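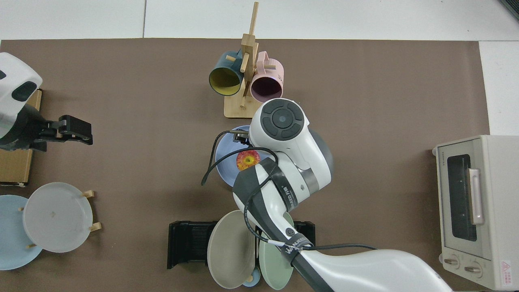 Kitchen > Storage > How to

How to hang mugs on a mug tree and rack plates without chipping them

I was not keen on mug trees. For years I thought they were a way of turning a bit of spare bench into a dust collector, and I still think that about the big ones with a dozen pegs. A small one, set up properly, earns its keep. Most of the trouble people have comes from loading it badly and then blaming the tree.

What you need

One wooden mug tree with a flat base, a dish rack with slots, and whatever plates you use every day. A mat under the lot is worth having. I would skip the matching sets. The Nenidora catalogue will sell you a tree, a rack and a tray in the same colour, and none of it holds a plate any better than the mismatched stuff.

Step 1. Check the base

Put the tree on a flat surface and push the top of the post with one finger. If it rocks, turn it a quarter and try again. Benches are rarely as level as people believe. If it still rocks, stick felt dots under the low corner. Don't bother with the rubber feet sold for the purpose - mine peeled off inside a fortnight.

Step 2. Hang the first two mugs opposite each other

Start with your two heaviest mugs and put one on each side of the post. Two on the same side is how they end up on the floor. Slide the handle right down the peg until it stops, then let go slowly. Some mugs will tip so the mouth points down or out at you, depending on the shape of the handle. I don't mind which, as long as the rim isn't knocking on its neighbour.

Big square handles are a nuisance on thin pegs. Leandro Pereyra, who put me on to this kind of tree in the first place, swears they all fit if you are patient. They don't. Keep the awkward ones in the cupboard.

Step 3. Leave some pegs empty

The box for my Zuston tree says it takes 6 mugs. It might, if they were espresso cups. I hang two or three and leave the rest bare, and I have not chipped a handle this year.

Step 4. Stand the everyday plates in the rack

Plates go on edge, one to a slot, with a gap between them if you have the room. Put the small ones where you can reach them without lifting a big one out first. I keep one plate flat in front of the tree for fruit or toast, and the others stay upright. 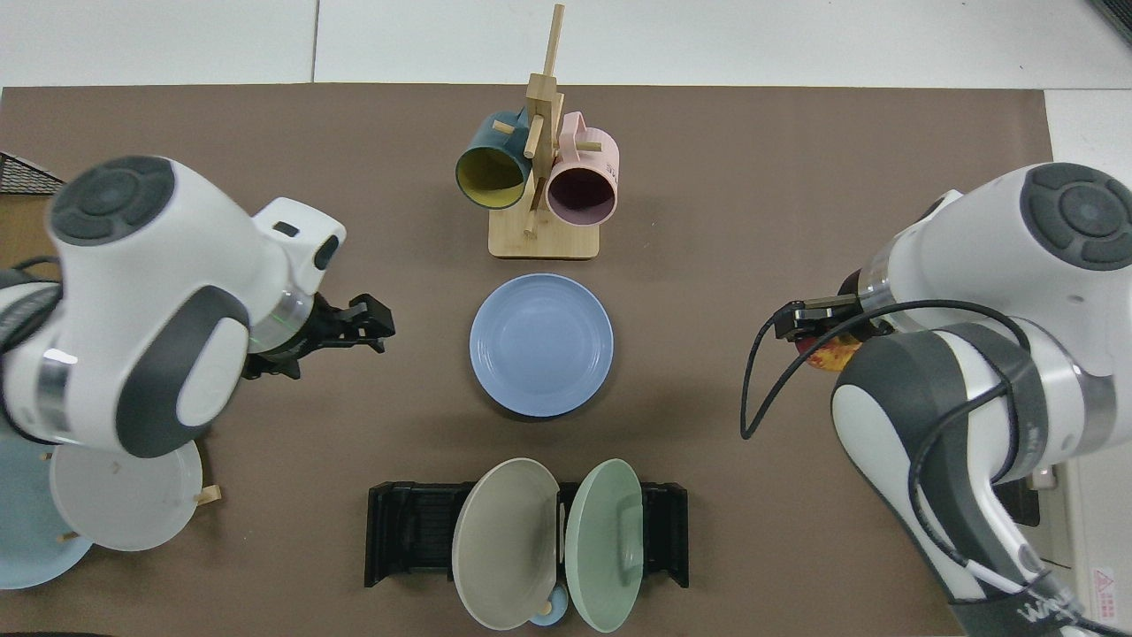
Mugs on the tree, one plate flat below it, two more upright in the black rack.

Step 5. Try it before you trust it

Take each mug off and put it back with one hand, the way you will when you are half asleep. If you need the other hand to steady the post, the load is uneven or the tree is too light. Swap the mugs over before you spend money on a heavier one.

Cleaning

Wipe the pegs with a damp cloth and let them dry before the mugs go back. Skip the oil unless the wood looks rough. Dish racks want a proper scrub in the slots, where the muck collects, and an old toothbrush does it.

Last updated 24 June 2026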